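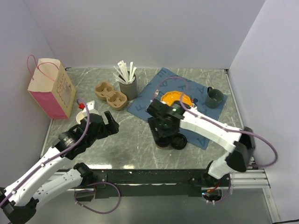
Posted by the Grangate workplace team, June 2024

Setting up a takeout station for two arms and one person

1. Put the cup carrier and straws mid-counter, where either arm can get to them.
2. Keep the gift bag at the far left, handles up.
3. Lay lids flat beside the cups. Stacked lids stick together.
4. Agree on who does what. At Paiva the arms do the packing, and staff check orders and talk to customers.
5. Rewrite the shift sheet before day one - counter staff now clear stops and log them too.

Plan on 2 weeks of side-by-side work. Paiva logged 3,367 orders before changing any hours.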